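Marble, tweed and a weekend of dithering

June 22, 2024

So the worktop question has finally been settled, and I only changed my mind 10 times, which for me is quite restrained. If you read my moaning post back in January you'll know I've been trying to sort out the little back room since the winter (the one that was a box room, then a dumping ground, then a box room again). It needs a table I can cut fabric on, somewhere to hang things, and walls that don't make me feel as if I'm sitting in a fridge.

I had my heart set on wood. Everyone does wood, don't they? I went out to Momambridge twice to stroke the oak tops at Grecu and came home both times with a sample and a headache. Lovely stuff, but next to the grey carpet (which is staying, I'm not made of money) it went a horrible orangey colour, like tea that's been left on the side. The pale one was better but it looked tired before I'd even put a mug on it.

And then I started looking at white tops with a bit of grey veining. I know, I know. I've been rude about marble effect on this very blog. My old bathroom had it and I hated every inch. But that was a pinky beige with brown squiggles all over it, and the ones around now are so much calmer. White with soft grey running through it is a different animal altogether, and you can find a dropped pin on it, or at least I could in the shop!

The other half of the plan is fabric on the walls. I've wanted this for years. Proper woven stuff, a sort of tweedy grey and white, stretched flat from corner to corner so the whole nook feels wrapped up. It's kind to the ears too, and with the sewing machine going at full tilt I'll take all the help I can get. I was worried that speckled fabric and veined marble would fight each other. Two patterns, both grey, both a bit busy. This is what changed my mind:
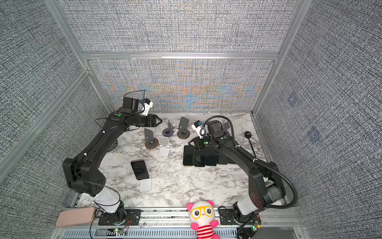 White top with grey veining, tweedy grey on three sides. I'm sold.

The veins are one sort of pattern and the weave is quite another, so my eye doesn't muddle the two up. I do like it going round the sides as well as the back. I'd only been planning to do the back wall, but one fabric wall and two painted ones would look a bit mean now, so I've had to do my sums again.

One thing to watch is that rainbow shimmer across the lower part of the back wall. Fine weaves can do that in photos, orange and blue bands all over the place. My curtains do exactly the same thing on my phone and look perfectly plain when you're stood in front of them, so I'm not going to fret over it.

I rather like the metal posts too. I'd been going to hide my uprights behind the fabric, but bare aluminium against grey tweed looks smart, and a crossbar would give me somewhere to hook my scissors and the big ruler.

As for buying it all, I've gone for a wool mix from Hetis called Purna, at 29 pounds a metre. I need 5 metres if I'm careful and more if I'm me. It's a touch darker than I'd wanted but it doesn't show fluff, and I've tested that with actual fluff. The top is on order and the man on the phone was very vague about when it might turn up.

In the meantime I'm cutting out on the kitchen floor, and my knees would like it known that they're not happy. If anyone's stapled fabric round an inside corner without it puckering, please tell me how you did it!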